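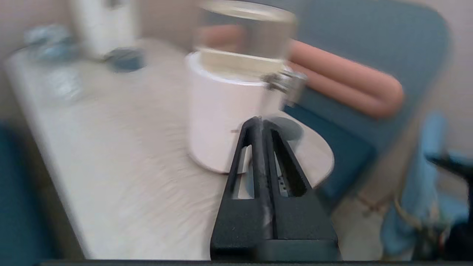 Figure 4. Mug blanc cylindrique, à surface lisse et mate.

4.2. Le mug blanc et ses propriétaires imaginaires

J'en viens à l'objet qui m'a occupée le plus longtemps sur ce terrain, et que je n'avais pas du tout prévu d'étudier : le mug de bureau. Mon projet de départ portait sur les pauses (qui les prend, avec qui, combien de temps) et la vaisselle ne figurait même pas dans ma grille d'entretien. Et puis, chez Lokov, dès le troisième entretien, une comptable m'a parlé pendant un bon quart d'heure d'une tasse disparue. J'ai rouvert la grille le soir même !

Un mot d'abord sur les trois sites. Lokov emploie 400 personnes sur un seul plateau, avec deux cuisines. Sternbridge, beaucoup plus gros, compte 3700 salariés répartis dans plusieurs bâtiments, et je n'ai travaillé que dans celui du service client. Tarigan, enfin, est un cabinet minuscule où l'on se partage une bouilloire et un évier. J'ai recueilli 161 questionnaires en tout et mené 20 entretiens longs, presque tous en février, mois où l'on boit chaud et où l'on se plaint volontiers (je ne garantis pas les mêmes résultats en plein été).

Ce qui m'a frappée, c'est la place du mug blanc uni, du genre de celui de la figure 4. Le mug décoré, avec prénom, chat ou souvenir de vacances, ne pose guère de problème : on sait à qui il est, on n'y touche pas, et quand on y touche quand même on s'excuse. Le blanc, lui, appartient en principe à l'entreprise. Sauf que mes enquêtés en parlent au possessif. « Mon blanc », dit une gestionnaire de Sternbridge. « Celui de gauche, c'est le mien », m'explique un technicien devant un placard où, je l'avoue, je ne voyais aucune différence entre celui de gauche et ses voisins.

Comment s'approprie-t-on un objet que rien ne distingue ? Par les défauts, d'abord. Un éclat au bord, un trait gris laissé par une cuillère, une anse un peu de travers — ces petites choses servent de signature. Plusieurs personnes m'ont dit vérifier la marque avant de se servir, avec un coup d'œil si rapide que je ne l'avais pas remarqué pendant mes deux premières semaines d'observation. Vient ensuite le rangement. On pousse sa tasse au fond, on la retourne, on la pose sur l'étagère du haut que les collègues plus petits n'atteignent pas (j'en fais partie, et j'ai donc bu mon café dans des verres à eau tout l'hiver).

Chez Tarigan, les choses se passent autrement. Les mugs blancs y sont moins nombreux que les buveurs, et l'on se les passe au fil de la matinée. Je m'attendais à des tensions, j'ai surtout trouvé une politesse assez raffinée : on lave avant usage et on lave après, ce qui fait deux lavages pour un café. Une associée y voit « un gaspillage ridicule », puis elle ajoute qu'elle ne ferait pour rien au monde autrement. J'aime beaucoup cette phrase, je l'ai citée dans toutes mes présentations.

L'enquête menée auparavant dans les ateliers Dretar, dont je reprends ici le questionnaire, concluait que l'attachement à la vaisselle augmentait avec l'ancienneté. Mes réponses ne vont pas franchement dans ce sens. Les plus attachés, dans mon corpus, sont souvent des gens arrivés depuis moins d'un an, qui n'ont pas encore de bureau fixe et pour qui la tasse est le seul objet stable de la journée. Je reste prudente, car les deux populations se ressemblent peu et la question sur l'ancienneté était mal tournée chez moi — plusieurs répondants l'ont comprise comme portant sur l'âge du mug.

Reste le cas des mugs abandonnés, ceux qui traînent près de l'évier sans que personne les réclame. Ils relèvent plutôt du partage des tâches ménagères, et je les traite avec l'éponge et le torchon dans la section 4.3.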